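How many sim demos before you stop collecting?
Forum: Manipulation and Learning > Data Collection

gravelroad_pat
Hello all, long-time reader and very occasional poster. I've been building a set of simulated tabletop demos for a small pick-and-place policy, and I'd love some opinions before I sink another month of evenings into it. The setup is a single Franka arm, teleoperated with a 3D mouse, on a kitchen-ish table with a handful of household objects. I randomize the wall color, the lighting and where things land on the table. Everything runs through Kondton, which is our homegrown wrapper for spawning and recording, so please forgive me if I use its words for things.

So far I have 1,428 episodes recorded, of which 800 passed my own checks. The rest were thrown out for the usual sins (dropped object, arm wandered off, I sneezed). The policy trained on those 800 gets the cup 61 percent of the time in fresh layouts. I was hoping for a good deal better than that, and I go back and forth on whether I need more demos or more careful ones.
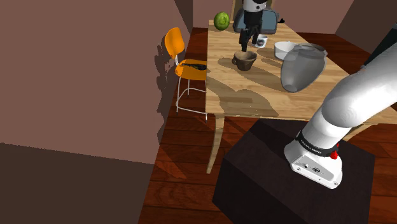
What bothers me most is the approach. I tend to come straight down over the cup, because that's comfortable with the mouse, and I think the policy has learned that coming straight down is simply what one does in life. Put a bowl or a vase close by and it goes down anyway and clips the rim. Would you collect more with the clutter pushed in tight, or is there some trick with the data I already have?

tin_whistle
Welcome out of lurking! My two cents, and I've been wrong plenty: stop collecting for a week and watch your failures. All of them, at normal speed, with a cup of coffee. When I was working on Drokik (a drawer-opening set, long retired now) I was sure I needed twice the data, and then I sat down one Saturday and found that most of my misses came from the same corner of the workspace where I had next to no demos. I filled in that corner and things got better right away.

Also, what are you doing with the 628 you threw out? Some of those must have a perfectly good approach in them, even if the ending was ugly.

gravelroad_pat
They're on a drive, untouched. I never thought of cutting them up, but you're right, a good many go wrong only at the lift. I'll have a look tonight.

motheaten_sweater
I'm going to disagree with the above, with affection. Please don't start chopping up failed episodes until you know how you're labeling the cut points. I did that and spent the better part of June finding out that my policy had learned to hover over the object and think about it forever, as every trimmed clip ended with a hover. You can do it well, but it's not free data.

If it were mine I'd record a fresh batch, and a small one. Take 55 layouts with the tall stuff crowding the cup, and in each one come in from whichever side makes sense. Handle side, far side, tilted wrist, whatever you would do with your own hand. I'd bet that does more than another 800 of the comfortable kind.

tin_whistle
Fair point on the hovering, I've seen that too! But I'd still watch the failures before recording anything. Otherwise you're guessing at which 55 to make.

motheaten_sweater
We can both be right. Watch first, then record. I just don't want Pat gluing scraps together at midnight.

low_tide_lou
Jumping in on a different part. How are you judging success? You say 61 percent, but is that grasped, lifted, or put down where it belongs? My numbers on the Genwood set moved by a silly amount when I changed the check from "cup is off the table" to "cup is off the table and still upright." An open cup with a handle can get snagged by the handle and count as a win when it's hanging there sideways like laundry.

And do look at the see-through objects if you're using camera input. In my sets, glass gave the policy far more trouble than anything solid, and no amount of approach variety fixed it until I had the glass turning up in plenty of different light.

gravelroad_pat
Oh dear. My check is "off the table." So 61 may be generous, and some of the 800 may be handle snags that I've been proudly training on. I'll add the upright test and rerun it on everything, failures included.

On the glass: yes, camera input, and there is a smoky vase in the pool. I hadn't split the results by which objects were present. Kondton logs it, so that's just an evening of me being stubborn with a spreadsheet.

old_pathirana_user
If you end up needing to re-check that many episodes, the replay tool in Pathirana will step through saved states without rendering, and it's wonderfully quick. You'd have to convert your logs, and the converter is fussy about joint order (check the gripper fingers, mine came in swapped). Happy to send you my script if you tell me what format Kondton writes.

gravelroad_pat
Yes please! It's one HDF5 file per episode, joints first, then gripper, then object poses. I'll message you a sample after supper.

motheaten_sweater
Post the new number when you have it, even if it's worse. I'd like to know how many were snags.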